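Budgeting for hand-held grippers and the room to use them in

Posted in: Equipment and Purchasing
Asked Wednesday, August 14, 2024

trolar_bench
We are a small group planning to collect manipulation data by hand, meaning people holding grippers and doing the tasks themselves, no arms for the first year. I have to put in an equipment request and I have never written one for this kind of work. The grippers are easy enough to price. What I can't judge is everything else: spare pads, head mounts for the people doing the recording, tables, storage, cables, whatever goes on the floor. My first draft had 2000 dollars for "accessories" and my manager asked what was in it, and I had no good answer.

We have one large room. Desks will stay along one side because the software people sit there, so the recording has to share the space. Can anyone who has set this up tell me what they spent money on after the first order, and what they would leave out? We have a quote from Macaraeg for two complete sets and nothing else so far.

Puvberg_shop
We went through this last year. Split "accessories" into separate lines, because that is what your manager is asking for. Ours were:

Finger pads. Textured pads wear on the inside face and they don't wear evenly. Buy them in pairs and change them in pairs. I would order 2 spare pairs per gripper with the first order. Shipping on a later order cost us nearly as much as the pads.

Cables. You need more than you think and they need to be longer than the ones in the box. Put in money for cable covers too. We didn't, and for months we had loose cable across the floor in the same place people walked.

Head mounts. Try one before you buy for everybody. The bracket and the strap are what people complain about, not the camera. A cable running down the side of the body needs clips or it catches on things.

Floor tape. Cheap, and you want it down on day one if desks are in the same room. Chairs with wheels drift. Ours kept rolling into the recording side until there was a line on the floor.

Storage. One cabinet with doors. Open shelves filled up with other people's things.

What I would leave out is any special furniture. We paid for an adjustable bench and it mostly holds coffee. Plain tables are fine and you can turn them whichever way the task needs.

All of that except the bench came to roughly 1000 dollars for us, cabinet included. The cabinet was the largest part.

kiln_and_socket
just get the quote in and buy the rest when you need it. every list I ever wrote was wrong anyway

trolar_bench
I would like to, but we only get one request per year. Anything after that comes out of a very small supplies account.

Bestari_ops
Agree with most of what Puvberg_shop wrote. A few things from our side.

Ask Macaraeg what is in a "complete set." When we compared quotes in June, one supplier counted the charger and the carrying case and another listed them as options. Get the part numbers for pads and shells as well, with prices, even if you don't order them now. Then you can put real figures on your lines.

Plan for the people as much as the parts. If two people record at the same time, a third ends up setting out objects and picking things up between runs, and that person needs a table too. Small parts get put down on the floor when there is no other surface. We added trays for this, the kind sold for workshops, and they were worth the money.

On lighting, look at what you have before you spend anything. We had a line for lamps in the budget and took it out. Ordinary ceiling fixtures were enough for us, though a light-colored shell will pick up reflections from them. If that bothers your software people, ask for a dark shell before you order. Our supplier charged 70 dollars for the change when we asked afterward.

We also bought soft mats for the area in front of the tables. Pads survive a drop onto a mat. I can't say the same for concrete.

For your manager, I would attach a photo of a working room next to the list. Mine read the list twice and asked the same questions both times, then saw a picture and signed it. You can use ours if it helps. 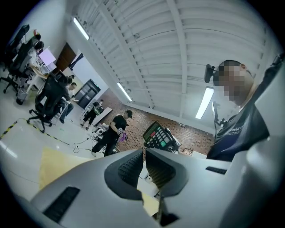 Desks on the left behind the tape, brick wall at the back, gripper up close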